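Sat 28 May – lab notebook, guessing game task

Weekend session, so I had the bench and the good chair to myself for once. Spent the whole time teleoperating the flap task on the guessing-game board, the French one with the animal cards. Sandra Cheetham wants demos of single flaps only before we try anything that looks like a real game, and after today I'm with her!

Driving notes, mostly for whoever has the controller next. Coming at a flap from straight above is hopeless for me. I lose sight of the lip as soon as the fingers get close and then I'm poking at the question mark like an idiot. Coming in low from the front feels much better – slide in, close gently, then let the wrist do the work. I kept wanting to pull with the arm, and the whole board creeps toward you when you do that. I've put tape under the back corners. Ugly, but it held all afternoon.

Gripper force: started at 4,000 on the Skovar driver (raw units, don't ask me what they are), which squeaks the plastic. Dropped it by 500 and the squeak went away, and I could still feel the flap through the handle. Leave it there please. The config is saved under Flurkatport, same folder as the October runs.

Kept 7 demos and threw out the rest. Most of the bad ones were me hesitating halfway, and I don't want the policy learning my dithering. One was a perfectly good take where I forgot to press record (grr).

Middle of the top row is the comfortable one. The outer columns make my wrist go funny on the leader arm, so maybe we turn the board a little for those, or raise the stool. Also my French animals are coming along nicely, I had to look up the snail.

To do:
– ask Crenshaw about the sticky trigger on the leader arm
– try the second row with the flap above it already down, it looks tight in there
– rename the Prekeo logs before Sandra sees what I called them
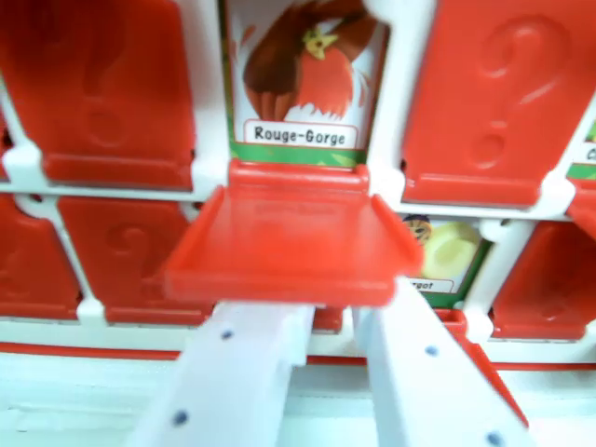 Top-row flap down in the gripper, Rouge-Gorge showing.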